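Home | Projects | Student Work | Archive | Contact

Filed under: Campus Life, Student Reports

Welcome Week Attendance at Covudau College: Project Report
Réka Somogyi and Dezső Veres

Our project looked at how first-year students used the welcome week program at Covudau College. The week opens with a convocation in Katona Hall and closes with an evening fair on the lawn. The student office wanted to know which events were worth keeping at their present size.

We used the door scans from the Sikeo check-in app, along with a short survey sent out in the second week of classes. The app recorded 2612 check-ins over the whole week. Students could scan in at more than one event, so this is higher than the number of people who came. The survey was open for 10 days. 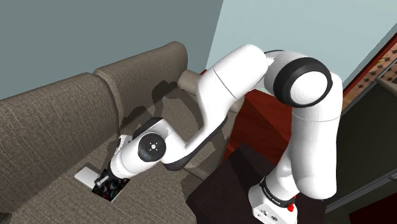
Robot arm over a sofa seat, computer rendering

The closing fair had 1464 check-ins, more than all the other events put together. Convocation came next. The club tables in the Floneria courtyard did well before lunch and were quiet after 2 p.m. – the schedule put them up against the library tour and the housing talk, and many students wrote that they had to choose.

Survey comments were mostly about timing and food lines. Commuter students said the fair started too late for the last bus. Transfer students said most sessions repeated things they already knew from another college, and several asked for a shorter track of their own.

There are gaps in the data. The scanner at the east door of Katona Hall was down for part of convocation, and we did not try to estimate the missing entries. Dezső checked the app records against the printed sign-in sheets for the smaller events and corrected the duplicates.
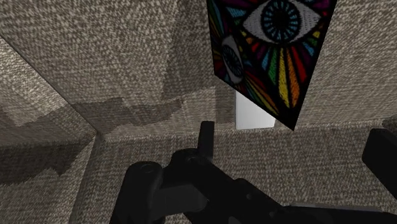
Should the closing fair be moved to the afternoon?
We suggest opening it at 4 p.m. and keeping the present closing time, so that commuter students can attend before the last bus.

We also suggest moving the library tour to the morning of the second day. The full tables are in the appendix, sorted by event.

Share this report | 2 comments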